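Dedura two-arm cell — gripper and cable service kit

Part no. 1230. Fits both arms of the Dedura cell. Supplied by Skulteo.

The kit covers routine upkeep of the wrist end: bracket screws, two gripper cables with connectors, and a replacement black cover sheet. Allow 10 minutes per arm. 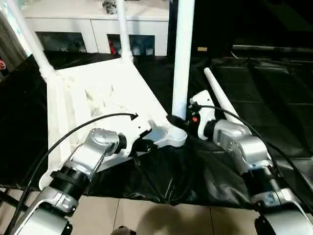
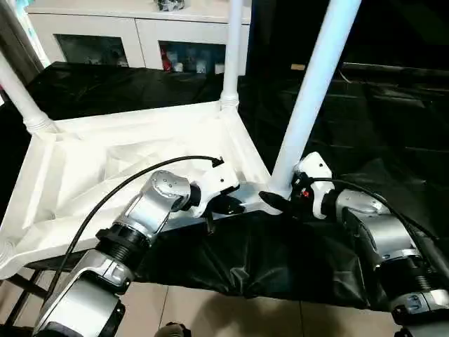

Both arms at a white plastic stand, on black covering.

Power down before unplugging a gripper cable. Route the new cable over the arm with enough slack for full wrist travel — a tight loop loads the connector. Tighten the bracket screws evenly, then jog each wrist slowly through its range and check that the cable clears the joint collars.

Replace the cover sheet if it is torn. Wipe grippers with a dry cloth only.

Not compatible with Dirkia wrists. For those, order part no. 319.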